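Replacing the seat fabric, part two: measuring stretch

The old seat on the Rendela chair sagged badly enough that I gave up on re-tensioning it and ordered two meters of outdoor mesh from Misdale. Their sheet lists the weight but says nothing on stretch, so I cut a strip 60 mm wide, clamped one end to the bench and hung a water jug from the other.

Two marks 1,348 mm apart at the start had moved 53 mm by morning. Most of that happened in the first hour. After unloading, the strip kept a little of the extra length.

I now cut the panel undersize across the seat and leave front to back alone. Polyester thread, two rows, long stitch. Short stitches perforate the mesh and it tears along the seam.

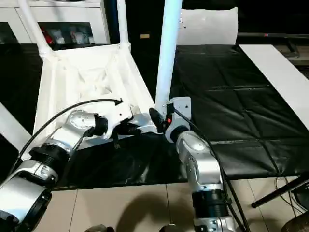

Posted by Yeoh in Repairs | August | 2 comments

Part three covers the hem sleeves. I still need a longer zipper foot, and the one I have skips on four layers.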